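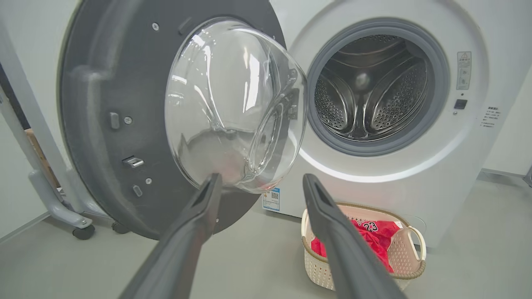 Last changed: 21 April 2024

Get Involved > Paid Jobs > Wardrobe

Wardrobe assistant wanted, Lesach Theater (part time, paid)

Hi! I run wardrobe at the Lesach, and I need another pair of hands before the fall season eats me alive. If you like clothes, don't mind a windowless room, and can stay cheerful while an actor tells you his pants have shrunk (they never have), please keep reading.

We're a small house that puts on five shows a year, and everything worn on stage passes through wardrobe. I buy it, beg for it, alter it or build it, and then somebody has to keep it clean and in one piece until closing night. Right now that somebody is also me. Last season I hemmed a ball gown in the lobby with the audience coming in, and I'd like to not do that again.

What you'd be doing

Before a show opens you'd help with fittings, pin things up, write down what I mumble with pins in my mouth, and sew the easy stuff: hems, hooks, snaps, elastic, a whole lot of buttons. Once we're running, you'd work backstage at night. That means setting out costumes before the half hour call, helping with quick changes, collecting the laundry afterward and mending whatever got stepped on. There's a fast change in the September show, a musical called Waler, where the lead goes from a wedding suit to a nightshirt during one verse of a song. You will be holding the nightshirt.
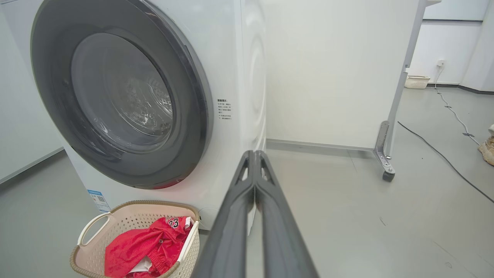 Do I need a degree in costume or fashion?

You don't. I care much more that you can sew a straight seam, thread a machine without help, and turn up on time. I'll teach you the theater part.

Hours are mostly afternoons during rehearsals and evenings once a show is open, with matinees on top. Some weeks are very quiet and I'll send you home early (paid), and tech week is long, so let's be upfront about that one. You get a dinner break, free tickets for two people to every show, and first pick when we clear out the racks. I got a wonderful green overcoat that way and have never been so admired at a bus stop. 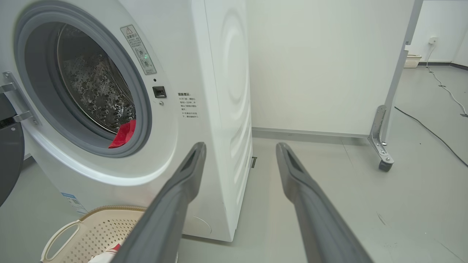

Most of the craft is in knowing your fabrics. Wool vests get aired and brushed, anything beaded gets spot cleaned by hand, and shirts and tights get washed after every performance, no exceptions. Colors are where new people get nervous, and they should! If something bright red is hanging over the lip of the washer like that, I want you to stop and ask yourself what else is going in with it. We had a whole chorus in pale pink collars once. The director told me he liked it, but I didn't sleep that night.

You'd be on your feet a fair bit and going up and down stairs with full arms. The costume store is on another floor, in Room 431, and the elevator is moody. If stairs are a problem, tell me and we'll work out who carries what. I'd much rather rearrange the job a little than miss out on a good person.
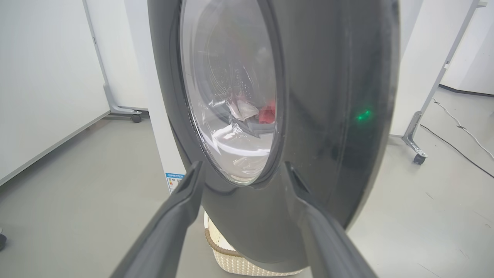

How to apply

Write me a short letter. A page is plenty, and I don't need it to be fancy. Tell me what you've sewn, mended or rescued, and whether you've ever worked backstage (fine if you haven't). Photos of things you've made are great, including the inside of the garment, because I'm nosy about seams. School plays, your cousin's prom dress and Halloween costumes all count.

Leave it at the stage door on Idley Street, marked for Wardrobe, or hand it in at the box office and ask them to put it in my mailbox. Milovan Gashi, our production manager, will be in on the interviews with me. He's the one to ask about pay rates and contracts, and I'm the one to ask about everything else.

If we invite you in, bring a thimble if you use one. I'll give you a torn shirt and a cup of coffee and we'll chat while you fix it. You can take as long as you want over the shirt.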